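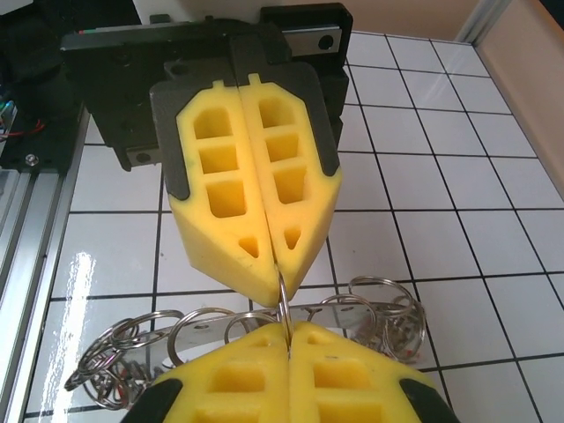

According to Malachy Quinlan, a person who can't be bothered to cook for one should simply buy the frozen dinner and stop feeling guilty. He wrote this to me after my last column, and I have been arguing with him in my head since then, mostly in the evening, when I stand in my kitchen and chop an onion.

By Erzsébet Vida
May

I live alone for 4 years now, and I cook almost every day. In my first months in Plusdale I did exactly what Malachy recommends. The frozen dinners were not bad. The one with lentils I would even call good. But I ate them in seven minutes, standing, with my coat still on, and afterwards I could not tell you if I had eaten or only stopped being hungry.

My neighbor Rongrong Zeng told me that a small pot changes everything, and I think she is right. Recipes are written for families. When you divide them by six you get a third of an egg, and you become angry. With a small pot you don't divide anything. You put in a handful of rice, what vegetable you have, some stock, and you taste it. If it is bad, it is one bad supper and it belongs only to you.

Malachy's strongest point is the money. He says that fresh food for one person is half thrown away, and here I must admit he is partly correct. Celery is impossible. I have never finished a celery. Cabbage, on the other side, waits for you very patiently, and so do carrots, eggs and hard cheese. A bag of 500 grams of dry beans feeds me for many suppers, and I freeze them cooked, in old yogurt cups.

What I don't accept is the word "simply." He writes as if cooking is a duty we do for other people, and when the other people are gone, the duty is finished. My mother thought so too. After my father died she lived on bread and tea, and she was a wonderful cook – she had only lost her audience.

I would like Malachy to try it for one week. Soup on the first evening, with too much pepper, and a real plate.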